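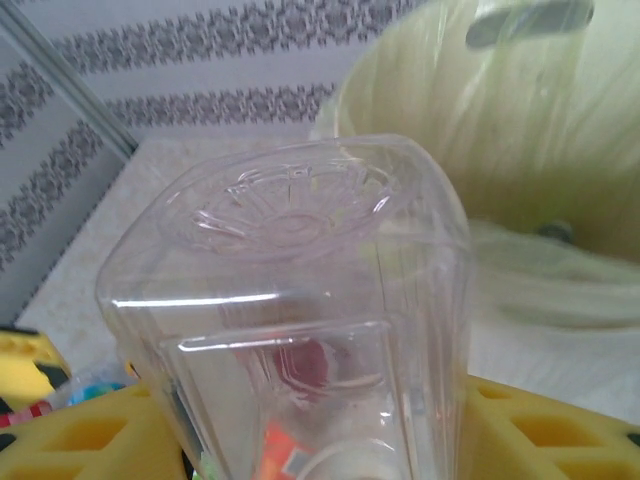

Ticket 462 - Loot missing after convoy run, Nerport route
Status: Closed
Game: Brornance

Hi team! So I finished the Nerport convoy last night with my corp (Nodow, we're small but we're loud) and the reward crate never showed up in my hangar. The mission log says "complete", the standing went up, my wallet got the payout, but no crate. I relogged, docked and undocked, and cleared the cache from the launcher. Nothing. The other three in my fleet all got theirs.

We were in the system until a bit past 11 pm server time, and I did get a short disconnect right at the last gate - maybe four seconds, just the spinning wheel, and then I was back in my ship as if nothing had happened.

- Štěpánka

Reply from support:
Thanks for the report. Please send the character name, the ship you flew, and whether your cargo hold was full at the time of completion. Could you also check the overflow tab at the Nerport station?

Štěpánka Šimko wrote:
Character is the same as my account name. I was flying the Šťastný, the fat hauler with the terrible turn rate (I love it anyway). Cargo was NOT full, I had 14 slots free. And I had no idea there was an overflow tab! I looked under Station, then Storage, and it's there but it's grayed out for me. When I hover over it I get "session expired", which is weird when I'm clearly logged in and chatting with people.

I tried these after that:
Logged out completely and waited 4 minutes - still gray.
Switched to my alt - overflow tab works fine on her, empty of course.
Back to main - gray again.
Turned off the old UI skin - no change.

Reply from support:
Your main has a station session left open from the disconnect. We have closed it on our side. Please log in, dock at Nerport, and open the overflow tab before you undock.

Štěpánka Šimko wrote:
It's there!! Tab opened right away and the crate was sitting in it with all four modules inside. I moved everything to my hangar and then undocked and docked again just to be sure, and it stayed put.

One small thing, the mission journal still shows a blinking "collect reward" marker over the station. It doesn't bother me much, but if somebody wants to look at it, I can leave it alone for now and not abandon the entry. You can close this one otherwise. Thank you for being so quick!

Reply from support:
Marker passed on to the UI team. Please leave the journal entry as it is until the next patch. Closing.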